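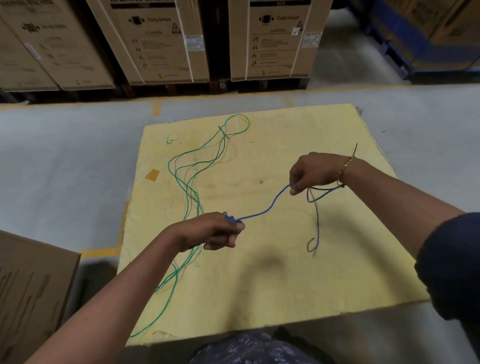 Blue wire held between two hands, green wires on the yellow board.

Section 5. Setting Up Your Bilon Hold-Up Button

This is the part everyone looks forward to! By the end of it your counter button will be talking to the Betolel box in the back office, and the box will be talking to the Ragnarsson monitoring desk. Have your store code and the small key from the lid of the carton ready before you start.

Before you begin

CAUTION: Call the monitoring desk and ask for test mode before you press any button. A press outside test mode is treated as a real robbery, and police will be sent.

NOTE: Many towns ask for an alarm permit. In Pludden you can get one at the front window of the police station, and the permit number goes on line two of your store card.

Placing the button

1. Stand where the cashier stands and let your arm hang. Mark a spot under the counter that your hand reaches without leaning.

2. Check the spot from the customer side. The button should be out of sight, even to someone tall.

3. Hold the bracket on the mark and fasten it with both screws. Snug is plenty — the bracket will warp if you really crank it.

4. Slide the button in until it clicks.

CAUTION: Keep the button away from the cash drawer, the bag hooks and anything else that gets bumped all day. Knees are the number one cause of false alarms.

Pairing with the box

5. Turn the key on the Betolel box to LEARN. The light blinks amber.

6. Press and hold the button for five seconds. The light goes green, and you're paired!

7. Repeat step 6 for each extra button. One box handles up to nine, so there's room for the stock room, the drive-up window and the manager's desk too.

8. Turn the key back to RUN and take it out.

NOTE: Range is 900 feet in the open. Brick walls and walk-in coolers cut that down, so pair first and then test from the real spot.

Testing

9. With test mode on, press the button once. You will hear nothing at the counter, and that is exactly how it should be.

10. Ask the desk to read back your store name and the button number. If they have the wrong one, go back to step 5.

11. Ask the desk to end test mode and wait for them to confirm it.

The box keeps the last 4,000 events, tests included, and you can print them any time from the LOG menu. It's a great thing to bring along when you train new staff.

CAUTION: Teach everyone to press only when it is safe to move. Hand over the money first. The button works just as well after the robber has left.

Section text by Baldur Þrastardóttir. Revised Sunday, November 17, 2019.

Related sections
Section 4. Mounting the Betolel Box
Section 6. Opening and Closing Codes
Section 7. After a Robbery: Locking the Door and Saving the Log
Replacing a Button Battery

Contact Ragnarsson Support | © 2019 Ragnarsson | Back to top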